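How to Set Up a Pretend Café for Two or More Children

A pretend café keeps children busy for a full afternoon if it is set up well. Most of the work is in the first half hour. After that the adult can sit down and be a customer.

What you need

A low table, one surface for the kitchen, cups and plates that will not break, play food, paper, pencils and a box for clearing up. You do not need a toy kitchen. A shelf or an upturned crate works, and children tend to argue less over a crate.

Step 1. Choose the spot

Put the kitchen against a wall and the customer table a few steps away. Leave a clear path between them. If the two are too close, the server has nothing to do. If they are in separate rooms, the cook gets lonely and leaves.

Keep the café away from doors that open inward. Take up any small rugs along the path.
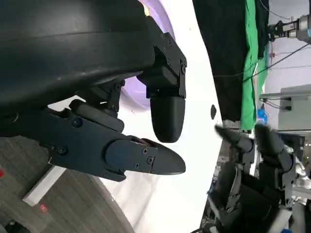
Check the height of the table as well. A child should be able to set down a plate without lifting the elbows above the shoulders. Our own table was too high, so I moved the café to the coffee table and never moved it back.

Step 2. Sort the play food

Lay everything out and take away anything cracked, sticky or small enough to swallow. Wash hard plastic pieces in warm soapy water and let them dry on a towel overnight. Wipe foam and soft pieces with a damp cloth only, as they hold water and can go moldy inside.

Then sort what is left by meal. Breakfast, lunch and sweet things are enough groups for most children. Put each group in its own shallow bin. Deep bins get tipped out on the floor.

Hold back a third of the food. Swap it in when interest drops, usually on the second or third day.

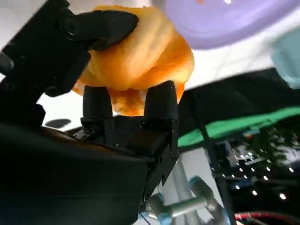 A bumpy orange piece, a good one for the breakfast bin.

If you are short of food, make some. Salt dough rolls keep for months when dried slowly in a low oven and painted. Felt makes good cheese slices and lettuce, and the edges do not need sewing.

Step 3. Write the menu

Keep it to one page. Draw the items or cut pictures from a grocery flyer, and put a price next to each one. For children under five, use dots for the price, one to three. Older children like real numbers and will want to change them. Let them. Ours once charged 1000 for soup and 1027 for soup with bread, and the argument over the difference was a decent subtraction lesson.

Name the café before you write the menu, so the name can go at the top. We have had the Rundton Tea Room and, for one long rainy week in September, a place called Fandurura. The children made up that one and would not say what it meant.

Step 4. Hand out the jobs

With two children, one cooks and one serves. With three, add a customer. Set a kitchen timer and change jobs when it rings. Start with short turns and make them longer once everyone has had a go at cooking.

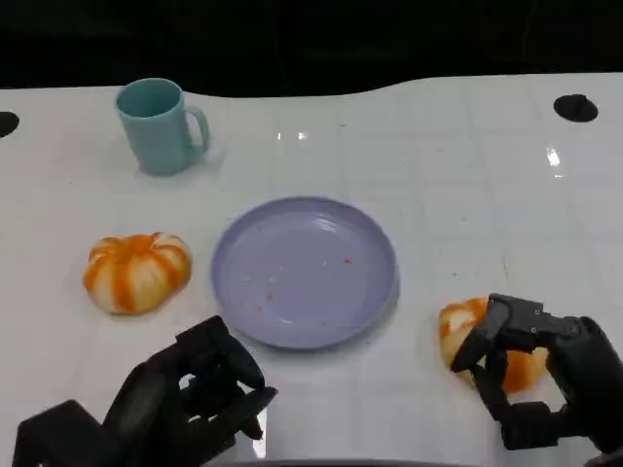

Yetunde Olatunji wrote in to say that the timer caused tears at her house, and that she now changes jobs after every bill is paid. The children can see the change coming, she says, and the cook works faster.

I have tried it her way since and it works well with the older ones. With younger children I would still use the timer, because they forget to bring the bill.

Step 5. Teach the order of things

Go through one full order yourself before play starts. Greet the customer, hand over the menu, write down the order, take it to the kitchen, bring the food, bring the bill, clear the table. Do it slowly and in the same order each time.

Children who cannot write yet can make a mark beside each item on a copy of the menu. Make a stack of copies. They go fast.
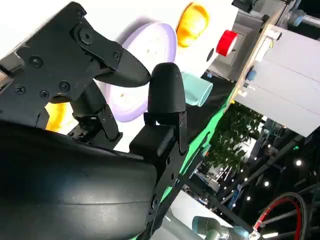

Play money is optional. Buttons or bottle caps are fine, provided no one is still at the age of putting things in the mouth. Keep the money in a cup at the kitchen end and hand each customer a few pieces at the start.

Step 6. Close the café

Give a warning before closing time. Have the server turn over a sign or call out last orders. Then everyone clears, food into the bins by meal and dishes into the box. Putting things back in the same bins makes the next opening much quicker.

If something goes wrong

Nobody wants to be the customer: use stuffed animals, or sit down yourself and order something difficult.

The cook will not give up the food: add a rule that each dish must be asked for in writing.

It is too loud: have the café open for breakfast only, when the customers are still sleepy.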